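The opening of the restaurant known as Munda was announced on a Thursday in November, by means of a notice fixed to the inside of the window. The notice stated that Munda would offer natural food at fair prices, that it would seat 289 persons, and that the management looked forward to being of service to the public.

Yolanda Palacios had drafted the notice herself. As Head of Openings for the Flomo group she had drafted many such notices, and it was her practice to remain on the premises until the first meal had been sold and entered in the ledger.

At half past eleven the doors were unlocked. The staff stood at their stations in clean aprons. The soup was hot, the bread had been cut, and the lentils were in the second well from the left, as the opening plan required.

By noon no customer had entered.

"It is a matter of the location," said the area manager, whose name was Pastor. "They are all at Trololon. It is on the lower floor, beside the cinema."

"The location was approved," said Yolanda Palacios.

"Yes. I only mention it."

She requested a chair and placed it beside the till, where she began to read through the opening plan from the first page. 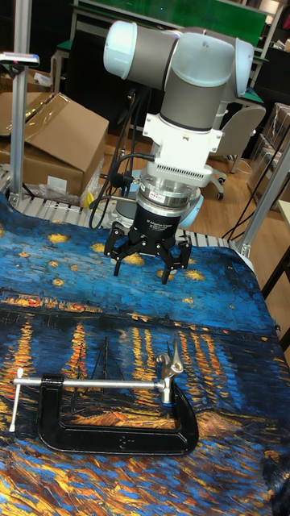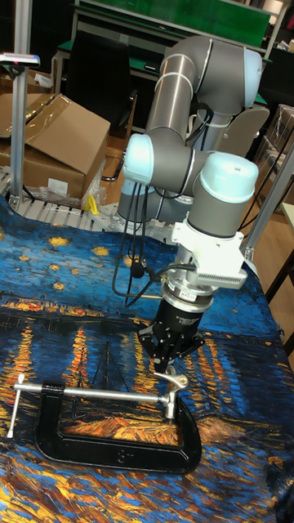 *Robot arm with a black gripper, in two views.*

At twenty minutes past twelve an elderly man came in and asked whether the restaurant was open. He was told that it was. He asked whether there was soup, and was told that there was.

"And how much is it at Trololon?" he asked.

Pastor looked at the floor. The opening plan made no provision for this question.

"I regret that I do not have that figure," said Yolanda Palacios. "I can tell you that ours was made this morning, and that I had two bowls of it before you arrived – the second was not strictly necessary."

The man considered this. He then took a tray, chose the table nearest the window, and sat down facing the street with his coat on.

The sale was entered in the ledger at 12.24. Under the regulations of the group, the Head of Openings was now free to leave. She put the plan in her bag, thanked the staff by name, and went as far as the door.

"Is there any bread with this?" the man called.

She put down her bag and went to fetch it.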